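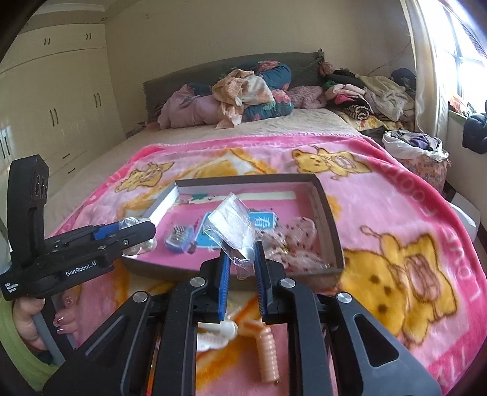
Notice to the Heirs of the House at Pillolau

The Office of Unclaimed Effects at Drorkell presents its respects to Ermelinda Nogueira and informs her that the matter of her late aunt's house has been assigned to the undersigned clerk.

Under the rules of this Office, the contents of a house are to be listed within 40 days. The clerk began in February. He regrets to report that the list has been completed three times and that no two copies agree.

The first copy names 47 articles, among them a brass bell, a coat with one sleeve let down, and a drawer of letters addressed to Jilari. The second copy omits the bell. The third restores it and adds a staircase, which the clerk climbed in the course of his duties and found to lead to a room facing the sea. The Office wishes to note that Pillolau is two days' travel from the sea.

The heir is asked to state in writing whether her aunt was known to keep such a room, and whether any person in the family has a claim upon the view.
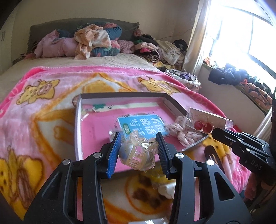

Reply of the Heir, Entered in the Record

Ermelinda Nogueira acknowledges the notice. She states that her aunt spoke of the room often, generally at supper, and that the family took it for a habit of speech. She recalls being promised it when she was seven. She makes no claim upon the letters. She asks that the bell be left where it is.

Determination

The Office has considered the reply. A fee of 2000 is ordinarily due on any room not shown in the town plan. The fee is waived, the plan having been drawn by an officer who did not go upstairs.

The key may be collected at the side window before four in the afternoon. The heir should bring a warm coat, as the clerk found the window open and was unable to close it against the wind.

Afonso Cunha
Clerk of Effects, Drorkell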